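Teleoperation Working Group
Minutes of the September meeting, Fundale site, upstairs room, 14:00

Present: Tamara Holovko (chair), Kyrylo Harasym, Agata Caruso, Mererid Penry (minutes)
Apologies: Taras Semeniuk

1. Minutes of the previous meeting
Agreed with one correction. Under item 4, "wrist offset" should read "wrist rotation offset". MP to amend the filed copy.

2. Matters arising
2.1 Glove calibration sheet. KH has rewritten the thumb section. Operators now hold the flat-hand pose until the tone stops before closing the thumb. Sheet reissued.
2.2 Spare headset from Drarnetti. Not yet delivered. AC to chase.
2.3 Ivanyshyn have asked for the joint logs in the old column order. Agreed to supply a conversion script and leave our own format alone.

3. Bedroom tasks
3.1 KH reported. The Ramano set now holds 2,072 demonstrations across all rooms. Of the bedroom tasks, the pillow pick-up from the floor has 201 and the soft textile tasks have 131.
3.2 Pillow pick-up. The written instruction is to bring both hands down open, one on each side, pause, then close together. KH finds that newer operators skip the pause. Where it is skipped, one hand arrives first and pushes the pillow across to the other. Such takes are to be kept but tagged "uneven contact".
3.3 Soft textiles. Long fibres are a difficulty for the wrist view. The operator loses sight of the fingertips once the material hangs over them, and tends to close the hand too early or too far. 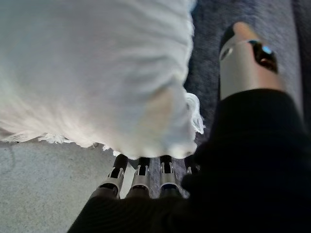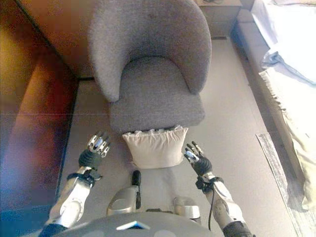

3.4 TH asked whether operators should be allowed to switch to the wrist view during the approach. AC was against: the switch takes attention away from the head view when the arms are moving fastest. KH thought it acceptable once the hands had stopped. Agreed: head view for the approach, wrist view permitted after the pause only. KH to add this to the instruction.
3.5 Failed grasps. The group discussed whether an operator may try again within one take. Agreed to allow one further attempt, with the hand fully reopened first. A third attempt ends the take.

4. Delay on the control link
4.1 AC has compared the time stamps on the glove signal with those on the joint logs. The right hand lags the left on some takes. The cause has not been found. Both hands run the same software version.
4.2 AC to repeat the comparison with the left and right gloves plugged into each other's ports, and to report by email before the next meeting.
4.3 Until then, no change to the smoothing filter. MP noted that the filter was last changed without an entry in the log. All changes are to be entered on the day they are made.

5. Operator training
5.1 Session length stays as it is, with a break after every 2 tasks. TH has had complaints of sore shoulders and will ask TS about the arm rests.
5.2 New operators to watch a full set of recorded takes, including tagged failures, before their first session.

6. Any other business
Labels on the storage drives are coming off. MP to order a different type.

Actions
AC: headset; glove port comparison
KH: instruction text (3.4, 3.5); conversion script
MP: correction to minutes; drive labels
TH: arm rests, with TS

Meeting closed 15:20. Next meeting in October, same room.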